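Llevo dos semanas con la prueba gratuita de Skokton, el simulador de pinzas que Darkon vende como "de la caja a la línea en una tarde". Abro hilo, que va para largo y ya aviso de que no salgo convencida.

Contexto rápido: en el taller hacemos kits de emergencia. Linterna, silbato, manta, pilas. Meter la linterna en su sitio es el paso más tonto y el que más nos frena. Por eso me interesaba.

La promesa: eliges brazo, eliges bandeja, eliges objeto, y el programa te entrega una rutina de agarre lista para exportar. La licencia básica son 677 euros al año. La exportación va aparte. Eso en la portada no lo pone, lo encontré en el PDF de condiciones.

Lo primero que cargué fue la linterna de su propia biblioteca. Si con el material de la casa no va fino, con el mío ni lo intento.

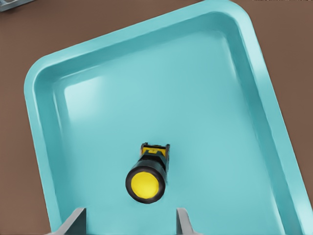 Skokton, vista desde la pinza: linterna negra y amarilla en la bandeja turquesa.

A favor: se ve bien y se monta rápido. Tardé 27 minutos desde la instalación hasta tener el objeto colocado, y soy de las que se leen los avisos. La vista desde la pinza es cómoda para ajustar el ángulo de entrada.

En contra: una sola linterna, tumbada, con sitio de sobra por todos los lados. Pues claro. En mi mesa llegan amontonadas, con la correa enganchada en la de al lado. Eso en el catálogo de escenas no existe. Pregunté y me dijeron "está en la hoja de ruta".

Más cosas. La luz es pareja, sin una sombra dura. En el taller tengo un ventanal a la izquierda y a media mañana los plásticos brillan que da gusto. Busqué cómo mover el foco y solo hay un deslizador de intensidad. Cinco posiciones. Ya.

Lancé 33 intentos seguidos con los ajustes de fábrica. El informe te da un porcentaje de éxito muy grande y muy verde, pero no explica qué cuenta como éxito. ¿Levantarla? ¿Levantarla y soltarla donde toca? Escribí a soporte.

Me contestó Philomena Foley, muy amable y muy rápida, eso lo reconozco. Según ella, éxito es "contacto estable". Vamos, que si la pinza la aprieta y luego se le cae por el camino, también suma. Para vender, estupendo. Para montar kits no me sirve.

También probé el modo de búsqueda, el que en teoría recorre la mesa y localiza la pieza sin que le digas dónde está. Es el extra caro y el que más sale en los vídeos.
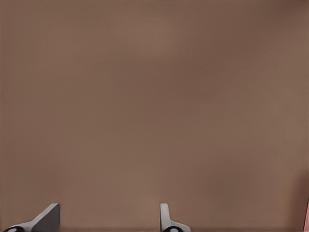
A mí ese modo me parece lo más flojo del paquete. No hay registro de por qué decide ir a un lado o a otro, así que cuando algo sale raro te toca repasar la grabación a mano, pasito a pasito. Pedí un volcado de las posiciones y solo lo dan con la licencia de empresa.

Dayana Huamán, que lleva más años que yo en esto, me recomendó comparar con Randia. Es más feo y el manual está a medio traducir, pero te deja apilar objetos y exporta sin pagar otra vez. Lo tengo descargado, a ver si saco un rato.

Lo que le pido a Darkon antes de sacar la tarjeta: escenas con piezas amontonadas, luz que se pueda mover, y que el porcentaje verde diga qué está midiendo. Si alguien de por allí lee esto, tengo los informes guardados y los paso sin problema.

Y si alguno lo usa con un brazo de verdad en producción, que me escriba. En Lopes decían que sí, les pregunté en abril y sigo esperando respuesta.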